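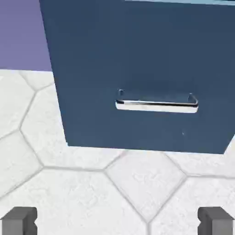 比较夹爪之前,应当先把腕部相机的视角固定下来。我们在仿真里试了两种指尖,一种来自 Kornbridge,一种来自 Indlow,最初的结果很乱,原因是每次换夹爪时相机也跟着移动了一点。后来我规定:起始姿态下,两根手指必须同时出现在画面的左下角和右下角,张开,中间能看到地面;横向的银色把手要落在两指之间偏上的位置。深蓝色的柜面和发亮的把手对比很强,用它来对准比较方便。如果您的场景里把手和柜面颜色接近,请先换一种材质,再做下面的步骤。

需要准备的东西
一个能渲染腕部相机的仿真环境,一个带横杆把手的柜子模型,两种夹爪的模型文件,以及同一个控制器。我用的是 Chaudhry 控制器的默认参数。两种夹爪必须用同一套参数,否则最后您不知道差别是从哪里来的。

第一步:统一坐标
把两种夹爪的工具中心点都放在两指尖连线的中点。Indlow 的模型文件里,这个点原来在手掌上,需要沿接近方向向前移动 13 毫米。改完以后请让机械臂原地转动手腕,看指尖中点是否保持不动。

第二步:设定起始姿态
手指张到最大,停在把手的前下方。从这里出发,机械臂要先抬高,再向前。我故意不从正前方开始,正前方太容易,两种夹爪看不出区别。保存关节角度,不要只保存末端位姿,同一个位姿可能对应几种手肘的位置。

第三步:随机化
每次运行时改变柜子的朝向和地面纹理。六边形白色地砖对我们的检测程序比较困难,砖缝有时被当作细长的把手,所以这种地砖我一直保留在测试里。灯光先不要改,等两种夹爪都能稳定运行以后再加。

第四步:运行并记录
每种夹爪运行 1,000 次。记录三件事:是否夹住、夹住以后是否滑脱、手指是否碰到柜面。第三项容易被忘记,可是在真机上它会留下划痕。

我们的结果
Kornbridge 失败 115 次,Indlow 失败 228 次。Indlow 的失败大部分是手指碰到柜面,它的指尖比较厚,把手后面的空间不够。把接近的高度调低一点以后情况有改善,但我还没有重新跑完整的一轮,所以不写数字。

常见问题
把手夹住了,但是一拉就滑:先检查摩擦系数,再检查夹持力。Nabila Pattinasarany 提醒过我,有些模型文件里指尖的摩擦系数是空的,程序会用默认值,也不报错。
手指在画面里只看到一根:相机的安装角度有偏转,请回到起始姿态重新对准。
柜子在接触时抖动:把仿真步长减小一半再试。

配置文件由 Uzma Ansari 整理,放在 Wiltstead 项目的共享目录里,文件名里带夹爪的名称。修改以前请先复制一份。

最后更新:2022年12月10日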